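The bus from Brumska arrived at four in the morning, and Dirk Kröger carried his boots in a bread bag. The club had promised him a trial of two weeks -- no wages, only soup and a bed above the bakery.

On the first day he lost every ball. On the second he lost fewer, and the old coach of Lamanel wrote something in his notebook.

In the evening he telephoned home and told his mother that the grass was very good.

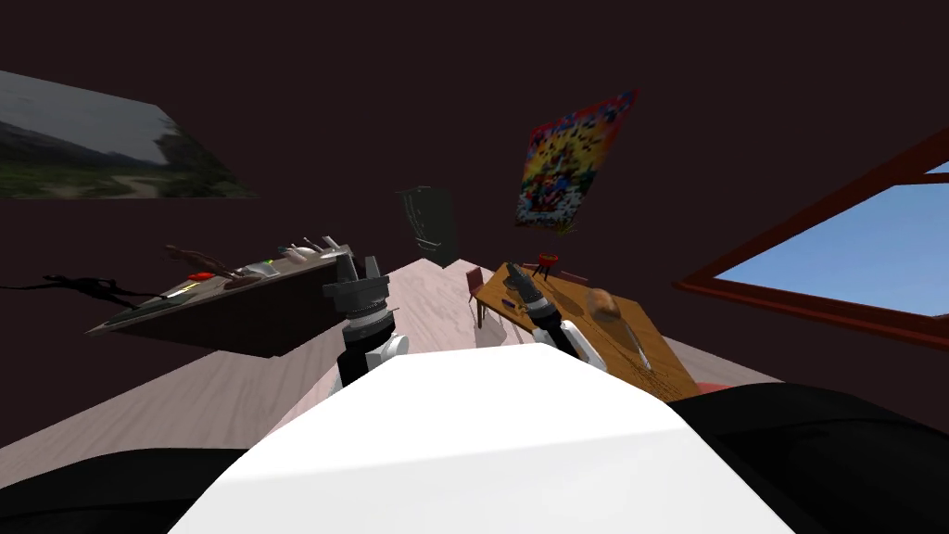
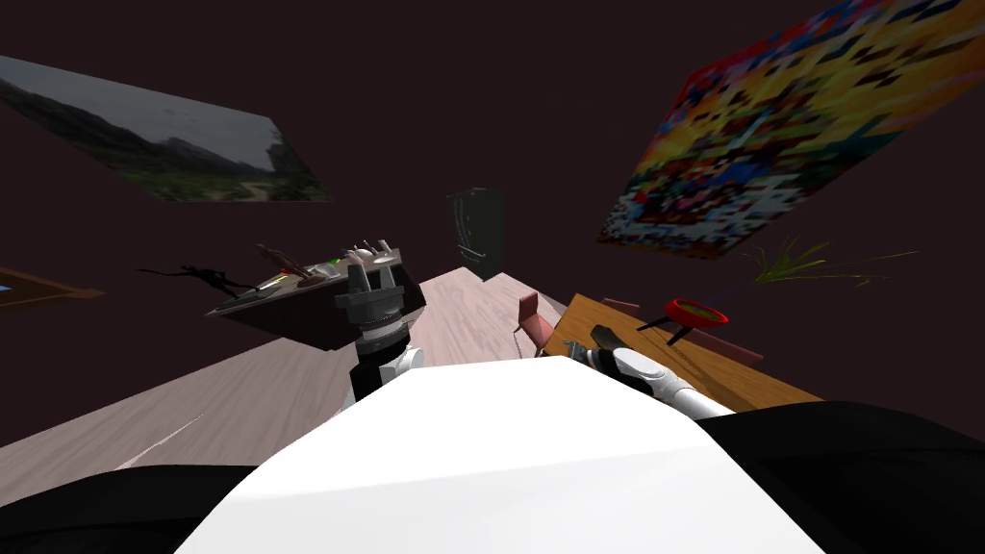
Leonie Heitmann: I liked the bread bag. But does he get the contract? Please write how the trial ends, I played on the left wing myself in November rain.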